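Stillow 2 review: a motion planner for small arms that mostly stays out of the way

Stillow is a planning and control package from Brutholm, aimed at low-cost servo arms. Version 2 replaces the old waypoint editor with a constraint-based planner and adds a perception bridge called Tazi. I ran it on a tabletop arm for most of February, using one task: pick up a small green cube and put it on a plate.

Installation

The installer pulled in everything except the serial driver, which has to be built by hand on older kernels. The arm model imported from a standard description file with one error, a joint limit with the wrong sign. Stillow flagged it on load and refused to plan until it was fixed. Version 1 would have accepted it.

Planning

I logged 232 planning requests. Median time to a first valid path was 118 milliseconds on a six-year-old desktop, and the slowest requests were all reaches toward the far corners of the workspace. Paths are smooth and short. The planner has a habit of choosing an elbow-out posture when the elbow-in one is equally cheap, and the cost weight that controls this is documented only in the changelog.

The grasp approach is a separate stage with its own speed cap and its own collision margin. Leave the margin at its default and the planner rejects any grasp where a finger passes close to the object - a bad default for a gripper with one fixed jaw and one moving one. I lowered it and the rejections stopped.

Perception

Tazi takes a calibrated camera stream and returns object poses. Calibration against a checkerboard is quick, and the residual report is clear. Pose estimates for a single plain block were stable. Yaw on a cube is ambiguous by symmetry, and Tazi returns one answer with no note that others exist, so the wrist sometimes turns further than it needs to.

Test cell: green printed arm, checkerboard mat, green block and plate on a white table.
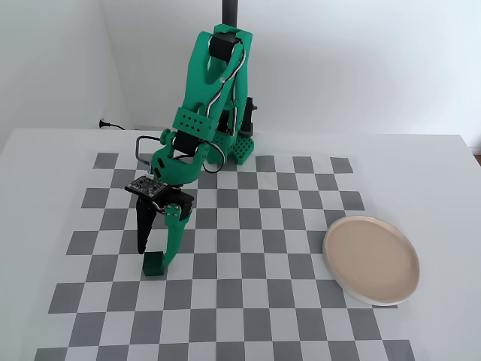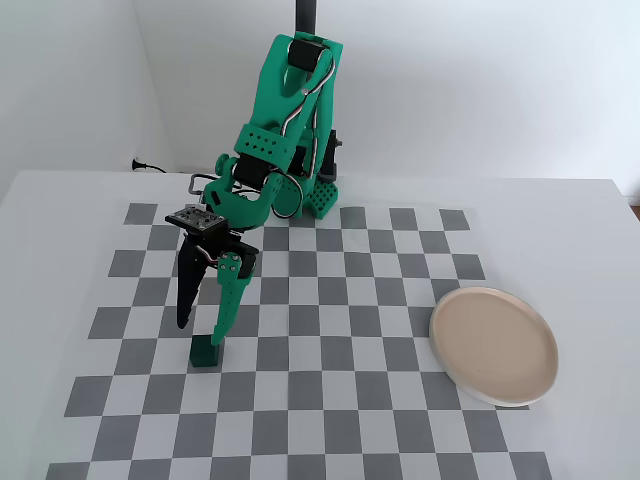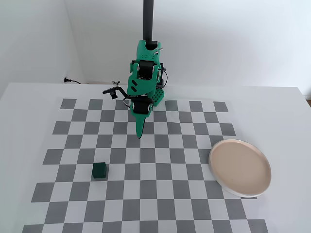 Tooling

The log viewer is the best part of the release. Joint targets, measured positions and planner state share one timeline, and a 68-minute session opened without delay. Export goes to plain CSV or to the Sekineck format. Sekineck files are smaller, but the reader drops timestamps on paused segments.

The command-line tool is thinner. It can replay a plan but can't edit one, and its error codes don't match those in the viewer.

Verdict

Recommended for anyone already running version 1. New users should budget an afternoon for the driver and the collision margins. Tazi is usable for simple objects and needs symmetry handling before I would use it for anything else.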